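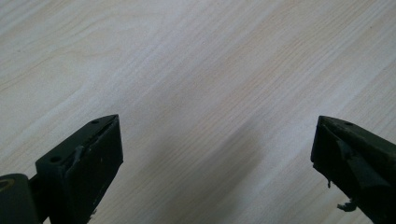
Nikola Todorova wanted to know before anything else whether a policy can learn anything from the seconds when the grippers have nothing in them. We think so, and we're so glad the question came up early, because it shaped how Odcombe was recorded and cut!

Odcombe: two-handed tabletop demonstrations
Data card, version of 1 January 2023

What's in it

Odcombe is a set of demonstrations made by people holding a gripper in each hand and doing small household jobs at a table. We recorded 1,867 episodes and kept 1,544 of them for this release. Every episode has three video streams, one from each gripper and one from the head, plus gripper pose and opening width. Video runs at 30 frames per second. The three streams share a clock, and the offsets we measured between them are stored with each episode so you can redo the alignment if you don't like ours (please tell us if you find a better way).

The recordings were made for Wurora, our project on learning from hand-held tools. The reader is called Weltisik and lives in its own repository. You don't need it. The files open fine without it, but it saves a lot of typing.

How an episode goes

The operator starts with both grippers over the table and open, waits for the tone, does the job, and comes back to an open pose at the end. Jobs come from a list of short written prompts: take the tray out, put the tray back, swap hands, move the holder to the other side. Operators read the prompt once and then do it however feels natural. We love how different the results are. One person always turns a tray in the air, another sets it down and picks it up again from the other end, and both are good data.

We left the waiting time in. Trim it with the field called active_start if you want only the motion.
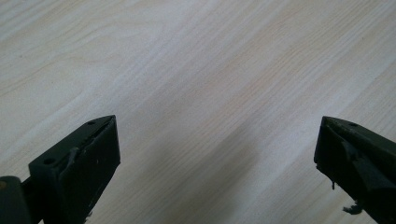
Wear on the fingers is part of the data, and we decided early on to leave it there. Pads get scraped, they come loose at the edges, and a policy trained only on spotless fingers has a hard time once its own start to go. In the wrist views from this table the right finger has a ragged dark tuft hanging under it, low down and near the bottom of the image, against the pale wood. Please don't mask it out by default! If your model tracks the tips by color or outline, check it on these episodes first. The field pad_state takes the values fresh, worn or torn and is filled in by hand for each session, one value per finger.

Known problems

Wrist views with an empty table are hard to localize in. Wood grain repeats, soft shadows move with the operator, and visual tracking sometimes slides along the grain without noticing. Episodes where the pose jumped were dropped. Small drifts may remain, so look at the track_quality column before you trust a pose to the last millimeter.

Lighting is very even in all sessions. Don't expect a model trained on Odcombe alone to handle a dim kitchen.

The left and right grippers are labeled by the operator's hand, in every stream. An older draft labeled them by which side they showed up on in the head view, and if you have a folder called lr_view, delete it.

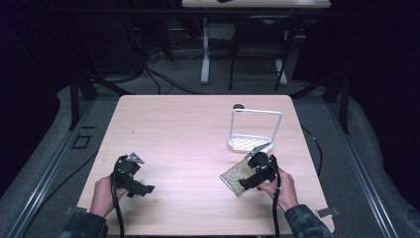 Vesna Todorova wrote back after trying the February preview that the idle hand was what tripped her up: her model kept copying the busy gripper with the free one, and she asked for a flag that says which hand is working. We added it, and it helps a lot! It's called hand_role and it is set per frame to hold, assist or free. With the tray clamped in the right gripper and the left one hovering with nothing in it, for instance, you get right = hold and left = free. Grippers that are open and on their way to something are still free until contact.

Splits

Train and test are split by operator, so nobody in the test set appears in training. The Shehu split is harder and holds out whole prompts as well. Report both if you can.

What's next

We're aiming for 3,000 kept episodes, with more prompts where both hands hold something at once. New prompt ideas are very welcome, the fiddlier the better. Send them through the issue tracker with the tag "prompt".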